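Materials and Product Design, Unit 4
Elastomers in Consumer Goods
Course notes prepared by Noreen Hayes

Reading before Thursday: the chapter on crosslinking in the course pack, and Peadar Breathnach's handout on hardness testing. Bring the durometer worksheet. Section 4.5 of these notes is not examined.

4.1 What makes an elastomer

An elastomer is a polymer that can be stretched to a large strain and returns close to its original length when the load is removed. Two conditions are needed. The chains must be mobile at the temperature of use, so the glass transition must lie well below that temperature. The chains must also be tied together at intervals, or they slide past each other and the part creeps. The ties may be chemical, as in vulcanized rubber and cured silicone, or physical, as in thermoplastic elastomers, where hard domains hold the soft segments in place.

A chemically crosslinked part cannot be remelted. A thermoplastic elastomer can, which allows ordinary injection molding and the return of runners and rejects to the process.

4.2 Silicone

The silicone backbone alternates silicon and oxygen, with organic side groups (usually methyl) on the silicon. The Si-O bond is strong and the chain rotates easily around it. Silicone therefore stays flexible over a wide temperature range and resists ozone and sunlight better than natural rubber. Its tear strength is modest unless the compound is reinforced, normally with fumed silica.

Liquid silicone rubber is supplied in two parts, mixed, and injected cold into a hot mold. Cure is by addition, with a platinum catalyst. Sulfur, amines and some tin compounds poison the catalyst and leave a tacky surface. Keep natural rubber gloves away from the mixing bench.

4.3 Hardness and wall section

Hardness is reported on the Shore scales, A for soft and medium grades and D for stiff ones. The number is an indentation reading and should not be quoted as a modulus. For the lab, use 60 Shore A as the reference grade, and take the reading at the same dwell time for every sample.

Bending stiffness of a flat wall varies with the cube of its thickness. Doubling the wall makes it eight times as stiff at the same modulus. Students often specify a harder compound where a slightly thicker section would do the job and keep the surface feel.

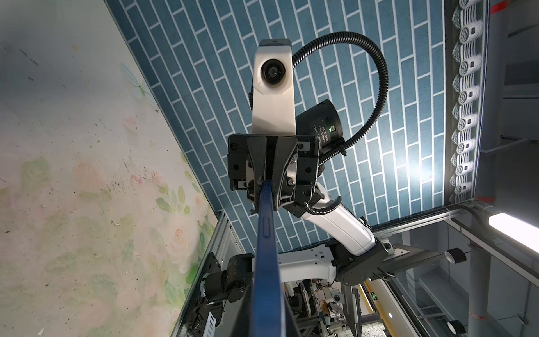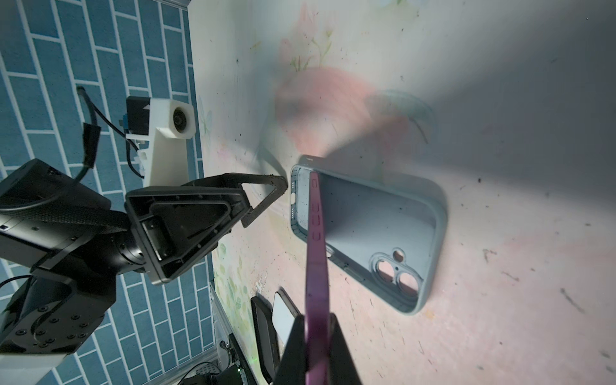 Openings and free edges need separate treatment, as stress in a loaded elastomer part concentrates wherever the section is interrupted. A sharp internal corner will start a tear at a load the plain wall would carry easily. The silicone phone case is a convenient part to reason from: it has raised rounded edges, side button cutouts, and a raised squared ring around the camera cutout. In the design exercise, treat a raised rim as a local stiffener and estimate its effect on how the opening distorts when a corner is peeled back. Assume a uniform wall elsewhere. State the radius you chose at each internal corner and give the strain at that point.

4.4 Compression set

Compression set is the fraction of an imposed compression that is not recovered after a stated time at a stated temperature. Zero means full recovery, and 100 percent means none. A set value without its test conditions has no use in design.

In the Gernach gasket study, compound A was held in compression for 48 hours and compound B for 1,000. The two set values looked nearly equal in the first draft and were wrongly entered in one column. Teófilo Tamayo's corrected table is in the course folder. Use that version only.

Post-cure generally lowers the set of silicone parts by completing the reaction and driving off volatiles. It adds oven time and cost, so specify it only where sealing force matters.

4.5 Surface and feel

Unfilled silicone has a high coefficient of friction against skin and picks up lint. A thin topcoat reduces both effects. Adhesion is difficult on a low-energy surface, and the coating must stretch with the substrate or it will craze. Deirdre Gallagher will bring coated and uncoated strips to the lab.

Problems for Unit 4: 1, 3 and 7. Hand in to Pádraig Moriarty before the lab starts.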